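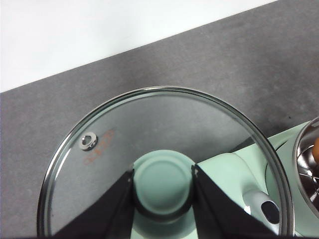 Glass lid, mint-green knob.

I ran out of smoked paprika in the middle of making a pot of beans, and that's how I ended up falling down a hole about dried chiles that has now lasted most of September.

So let me back up a little. I've always treated chile powder as one thing. You open the jar, you shake in a teaspoon, the food gets red and kind of warm. Done! Then Salamatu Shehu, who I know from the community garden, handed me a paper bag of whole dried guajillos she wasn't going to get through and told me to toast them before I did anything else. I had never toasted a chile in my life.

It takes very little. Wipe them with a damp towel, snap off the stems, shake out the seeds (open a window, I mean it), and press them flat in a dry skillet over medium heat. Mine got 20 seconds too long the first time and tasted like a burnt match. The second batch puffed up a bit and smelled like raisins and tea and I stood there sniffing the pan like a weirdo.

After that you soak them in hot water until they bend easily, then blend with garlic, a spoonful of vinegar, salt, and a splash of the soaking water. Taste the water first, though. Sometimes it's bitter, and then I use stock instead. I push the sauce through a strainer because guajillo skins are tough and I don't like finding them in my teeth.

For one pot of beans I use 6 guajillos and 3 cloves of garlic. If you want more smoke, swap two of them for a chipotle or a morita. Anchos make it sweeter and thicker, almost chocolatey, and those are the ones I'd start with if you're nervous about heat. Arbols are the skinny little ones that will hurt you. I put four in a salsa once and my brother-in-law had to go sit on the porch.

Where to buy them: the big bags at Himis are a much better deal than the little spice jars, and they go through stock fast so the chiles are still soft. That's what you're looking for, by the way, something that bends like a fruit leather. If it shatters in your hand it's been on the shelf too long. Wekance has a nicer selection (they had cascabels last time, which rattle, and I love them) but you'll pay for it.

I keep mine in a big jar in the cupboard next to the rice, away from the stove. You can freeze them too if your kitchen gets humid. The finished sauce goes into ice cube trays, and two cubes will wake up scrambled eggs, a pan of roasted squash, a pot of chicken soup, pretty much anything that's tasting flat around 6 in the evening when you're tired and hungry.

Oh, and the beans! I finished them with the paste stirred in for the last half hour, plus a bay leaf and a little orange peel, and we ate them over rice with pickled onions. I still haven't replaced the smoked paprika. I did buy cascabels again, and I'm thinking of trying them in a peanut salsa next, so if you have a recipe you like, leave it in the comments.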